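Speaker notes, Setton founders' evening
20 Jul 2018
Raluca Munteanu

Slide 1. Thanks to hosts. Keep it short, they want the bar.

Who we are: Prelisberg, stock software for small food shops. Started with one customer, Văduva, family grocer, four aisles and a back room. Dorin Stanciu wrote the first version, I sold it. Still more or less the split.

The round. Closed in April. Don't give the amount, say "enough for two years". Lead investor wanted us in big supermarkets, we said no, took a month to agree. Tell the story of the second term sheet if people are awake.

Slide 3. Numbers. 300 shops live now. 2,516 products in the average catalog, owners always guess under 1,000. Pause here, gets a laugh usualy.

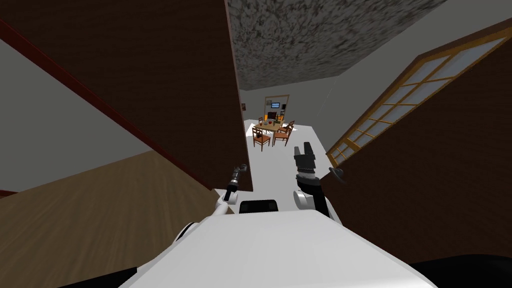
What the money is for. Hiring first: two in support, one in sales, nobody senior till next year. Then the layout work with Plistside, so we can advise before a shop moves a shelf. Say why sight lines matter: narrow gap, dark door panel one side, dark wall the other, and the bright dining area way off at the end is what your eye goes to. Shops same thing. People walk to the light and skip the shelf beside them. Owners get this straight away, investors needed it twice.

Slide 5. What went wrong. Pricing. Charged per till, small shops hated it, big ones gamed it. Flat fee now. Lost a few in the switch, own up to it. Also the launch we did with no printed manual, Dorin on the phone til midnight.

Next: 400 shops by spring. New region after that, don't name it, lease not signed!! If asked about selling the company: no talks, move on.

Questions. Repeat them for the back row. Dorin takes anything on data, I take money.

Contact: Prelisberg press desk | © 2018 Prelisberg | Back to top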